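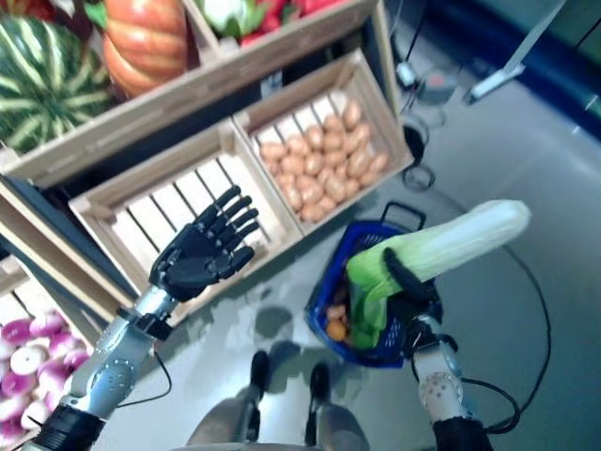 Minutes of the November meeting of the Regional Air Service Users Group, held at the Te Moana terminal meeting room, started 5.40 pm. In the chair was Delwyn Pearce, and notes were taken by Manaia McPhee. Apologies from the Ikine members, their afternoon flight was cancelled. The first item was air freight of fresh food. Growers who send whole vegetables like napa cabbage, green leaves still on, asked again that Illska keep a place for them in the hold on the morning service. Delwyn will write to the freight desk.

Previous minutes. Accepted with one correction: the parking fee complaint was from Pedesum, not from Te Moana.

Passenger numbers. Manaia read the figures which the airport gave us. In the last quarter 3,697 passengers used the Te Moana to Pedesum route. The target in the agreement with Illska is 3,000, so the minimum service continues until the next review. Some members said the numbers look good only on paper - many people book early and then are moved to a later flight. The meeting asked for delays to be shown in the same table next time.

Cancelled flights. Long discussion. Members have sent in 132 complaint forms and roughly 70 of them are about missed connections at Pedesum. Illska answered that it will pay for a hotel when the cancellation is its own fault, but weather is not included. It was moved that we ask for a written explanation of what is counted as weather. Carried, one against.

Ikine runway lights. No news from the council. Evening flights stay suspended. Item stays on the agenda.

Other business. The waiting room heater at Ikine is still broken. Delwyn asked members to use the new complaint form, the old one has the wrong email address.

Meeting closed 7.15 pm. Next meeting at the same place, date to be advised by email.

Last updated: November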